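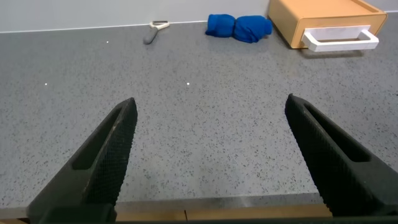 Jobs and Studies

Kitchen Task Participants Wanted, Lavthorpe Test Kitchen

Posted in November by Leopoldo Zepeda

Print this page | E-mail this page

Lavthorpe is looking for adults who do most of the cooking and cleaning at home to take part in a study on household chores and machines. We want to know which counter jobs a robot arm can do well enough that you would leave it alone with them, and which it can't do yet.

You will put away a peeler, fold a cloth, and open and close a small wooden drawer unit on a kitchen counter. The arm will then try the same jobs while you watch and score it. Cloth is still the hard part. The arm does better with rigid items, but thin handles lying flat give it trouble, and we need people who will say so plainly on the score sheet.

The study takes 2 visits to the Barrera building. Pay is $89 per visit, by check. Sunday visits are available. We have 400 places.

You should:
- be 18 or older
- be able to stand at a counter for an hour, with breaks
- be comfortable having your hands filmed (faces are not recorded)

No technical background is needed. People who work in restaurant kitchens or store stockrooms are welcome, but please mention it when you apply.

To apply, use the e-mail link and give your name, a daytime phone number and the chores you do in a normal week. Parking is free behind the building.

Recent listings
Night shelf stocker, Dalik
Gripper repair technician, Gulto
Laundry folding study, second group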